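Print this page | E-mail this thread

Alaric Marchetti
Thread, 8 posts

1/ I've been running the thrift table at the Plindon swap since January. A few notes on secondhand cloth for anyone sorting a closet this month.

2/ Canvas totes are the easiest thing to give away and the hardest to wear out. Check the top hem first. A thick hem with straight stitching will outlast the handles.

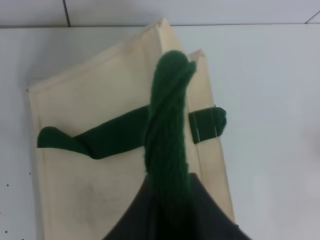

3/ Handles next. Pull on each one where it meets the bag. If the thread gives, restitch before you donate – ten minutes with a heavy needle.

4/ Knits are a different problem. Dark green and black look the same under a closet bulb, so sort them by a window. Fold them, don't hang them. Hangers leave bumps in the shoulders.

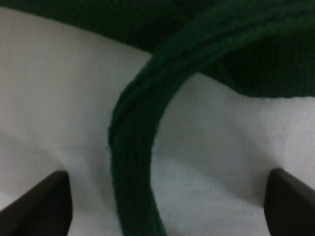 Photo: Eliécer Paucar

White cotton goes in its own pile. It picks up dye from anything dark in a warm wash.

5/ The swap took in 1,560 pieces last season. Most of what we turned down had a stuck zipper or a smell. Air things out for a day before you bring them.

6/ Prices at Henare went up again, so more people are asking where to take kids' stuff. Plindon takes it. So does the Stirari drop box, clothes only. 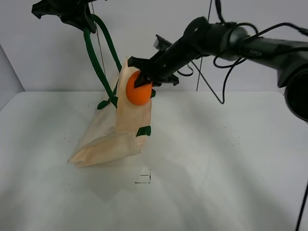 7/ Toys need sorting too. Hard plastic goes in one box, stuffed animals in another. Foam-looking balls like the orange one can go in a cloth bag with the other soft toys, tied at the top and labeled. Puzzles only if you've checked the pieces.

8/ Doors open at 9 a.m. Bring your own bags. Card tables are first come, first served – I can't hold one.

Related threads
Mending a torn pocket
Getting candle wax out of cotton
What the Stirari drop box won't take

Contact | © Hullora | Back to top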